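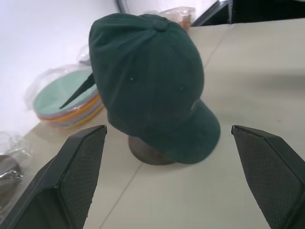 Demo questions I get a lot

I run the teaching rig at Caron, and these are the things people write in about. Last touched 11/11/18.

Do I need to know how to code?
Nope! You hold the controls, you move, the arms move with you, and Trostik (our recorder) saves the lot. My first good run came after a whole afternoon of knocking things over, so be kind to yourself.

How many demos does one task need?
For the cap-and-stand task I'd go for 145 before you bother training anything. We have 1,662 now and I still add more when I'm in the mood.

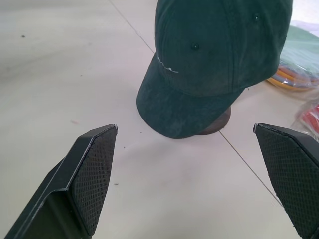

Should I put the cap in the same spot every time?
Please don't! Turn it, tip it over, slide it along a bit. If every run starts the same way, that's the only start it learns, and then you'll be back recording in March like I was.

I fumbled halfway through. Delete it?
Keep it if you recovered (I love those). If you gave up, mark it "bad" in Trostik and start over.

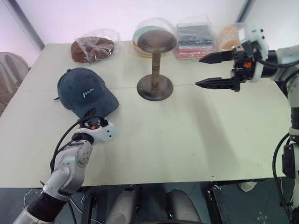
Cap on its side, stand clear, both arms in reach.

Can I use one arm?
Sure, pick "single" in the Pamel menu before you hit record. You can't switch partway through a run.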